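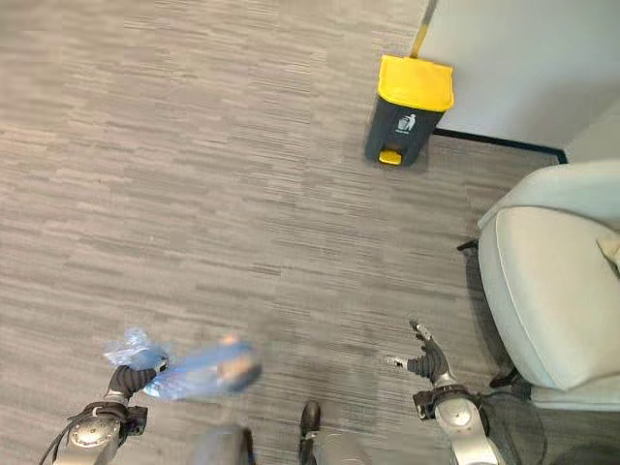

Brisley unit on carpet with a blue plastic bag in the left hand, the right hand open. Pedal bin with yellow lid ahead.

The Brisley is a two-armed, two-legged service robot used for light indoor tidying, mostly in offices and waiting rooms. It is built by Favico and runs on control software from Kwak. This article covers setup, routine care and repair of the machine. For the walking controller see the separate article.

Overview

Silver metal arms, black multi-finger hands in the standard fit. Head camera looks down and forward, so both hands and a good stretch of floor stay in view while the robot works. Hands are the part that wears fastest and most of the upkeep is there. Legs need less attention than people expect, apart from the feet.

The unit ships with no tasks loaded. Bag handling, bin work and picking up from the floor are installed as separate task packs and each one has to be tuned at the site.

Initial setup

Setup is done with the robot hung from its stand, feet clear of the floor. Order of work:

Battery in, main switch off. Check the wrist cables are seated on both arms.
Power on and wait for the joints to home. Takes up to 9 minutes on a cold start.
Open and close each hand empty, 19 cycles. Listen for clicking at the thumb.
Lower to the floor, stand test, then a short walk.
Head camera check against the target card.

A unit that fails the stand test goes back on the stand. Do not try to steady it by the forearms – the wrist plates are not load points and the screws will work loose. Two people for lowering, always.

Floor matching comes next. Carpet and hard floor use different foot settings, and streaky or strongly patterned carpet can upset the floor tracker. Usual cure is a longer exposure on the head camera, though this makes moving things blur more. Thin, see-through items suffer the most. Some sites keep two camera profiles, one for walking and one for hand work, and switch between them by task.

Bag and bin tuning

Plastic bags are the standard test for grip setup. Light, slippery, and they change shape as the arm moves. Grip force set too low and the bag slides out, too high and the finger motors heat up for no gain. Start at the bottom of the range and go up in steps of 2.

Bins are taught one by one. The robot stores the bin position, the lid height and, where there is one, the pedal. Foot pedals are not pressed by default. The pedal routine needs good balance on one leg and is only turned on after a clean stand test on the same floor. Without it the lid has to be lifted by hand or the bin left open.

Keep the approach path clear. Chair legs are a common cause of aborted runs, being dark and thin and often partly hidden under the seat. Mop and broom handles leaning near a bin should be marked as no-touch in the room map, or moved.

Routine care

Daily – wipe the fingers, look over the outer arm cables for kinks, empty the fault log.
Weekly – check wrist plate screws with the small driver, do not overtighten. Clean the head camera lens. Pull lint from the feet, carpet sites especialy.
Every 802 hours of run time – full hand service, new glove if one is fitted, re-grease the thumb.

Gloves are optional. They help with plastic and smooth packaging but hide early damage to the fingers, so take them off for the weekly check. Left and right can be fitted differently. Grip settings are stored per hand, and swapping a glove without reloading the settings is the most common mistake in support calls.

Common faults

Hand closes but drops the load. Worn glove or fingertip pads, or wrong grip profile. Reload profile first, cheaper.

Wrist drifts while the arm is still. Usually the cable, pulled tight on the outside of the forearm after a repair. Route it with slack and re-home.

Code 19. Thumb did not reach position. Check for bits of bag caught in the joint, then grease. If it comes back in the same shift replace the thumb unit.

Robot stops short of the bin. Position stored before the bin was moved. Re-teach. A strip of tape on the floor helps cleaning staff put it back in teh right spot.

Repair

Hands come off as one piece at the wrist. Power down, battery out, unplug the cable before the screws. A swap takes a trained tech well under an hour, calibration included. Forearm work is not done on site and the arm goes back to Favico.

After any hand change the empty-hand cycles and the bag test are repeated from the start. The old calibration file will load without an error but should not be used.

Spare hands and wrist cables are stocked by Estix. Lead times get longer in August.

See also

Grip profile
Room map
Kwak task packs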